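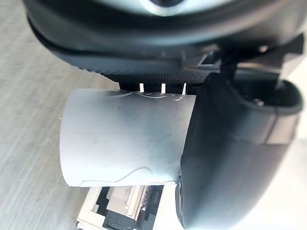
Meron Demissie objected after the last session that thin white plastic always looks dirty, washed or unwashed, so why grade anyone on it. Fair, up to a point. Pale surfaces do show every scuff and speck, and a scratch won't come off however long you rub. But the fact that some marks are permanent doesn't mean they all are, and I have read too many reports that say "stained" where the writer never tried a cloth.

Home Care Basics, Unit 6
The sink as a drying place
Mar 2, 2020

Where to put the rack

The Stombridge booklet says a rack inside the sink "frees the kitchen." Frees it from what? You get the counter back and you lose a basin. With a double sink that may be a good trade. With a single one it's a nuisance three times a day, and I'd want to hear from people who cook before I repeated the advice.

Look at the left basin of the sink below. The wire rack takes up that side, with a tall clear container upright at its right end, next to the divider. The right basin has nothing in it. Whether this works for a family of 6 is another matter – the booklet doesn't ask.

Things to check before you agree with the booklet:
Can you still fill a large pot?
Does the faucet swing over both basins, or do you only assume it does?
Where does the rack go when you scrub the basin under it?

Natnael Beyene tried the arrangement at home in December and went back to a towel on the counter after 15 days. One household proves very little, but it is one more than the booklet cites.
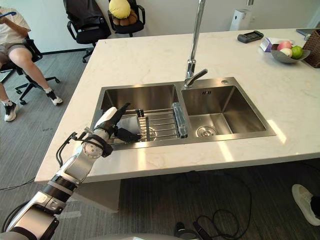 Drying and putting away

Air drying is usually described as cleaner than a towel. Cleaner than which towel? A fresh one and one that has hung by the stove since the weekend are different things, and the claim treats them alike. Write down which you used.

Clear cups and containers show water spots. Vinegar is the standard cure and it does help with mineral marks. It does nothing for scratches.

For next time: pick one piece of sink advice you grew up with, try it both ways, and hand in a page. Kedir Shiferaw has the spare booklets.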